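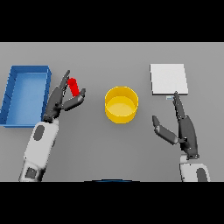 Hưng Nghiêm built the arms before he had anywhere to put them. For most of a winter they hung from a shelf bracket in his spare room in Etholm, and he worked on them in the evenings after his shift. In December he moved the lot to Mekstead, a shared workshop where a bench costs £66 a month and the heating goes off at nine.

He calls the pair Lò. They have two-digit hands, a finger and a thumb on each, and the job he has set them is to clear a table. Small things are to be picked up and sorted into a tray or a pot. He picked it as a first task that needs both hands without needing much strength.

Most of the work is now done in simulation. Nghiêm drew a plain grey table with a blue tray, a yellow container and a white box, and he runs the grasping code there before it goes near the motors. The red piece by the left hand is a favourite test. It is more or less a cylinder, and the hand has to come at it along a slant.

"I broke two thumbs in the first month on the real ones," he says. "In the simulator I can get it wrong all night."

The joints run on Mikitz, a control program he wrote himself and has rewritten more than once. The current version has been through 179 test runs. He keeps the results in a school exercise book, one line each, with the failures in pencil.

The wrists still bother him. The brackets on the bench flex under load and the simulated ones do not, so a grip that works on screen can land slightly wide on the real table. He is cutting a stiffer pair from aluminium plate, and has the mill booked until closing time.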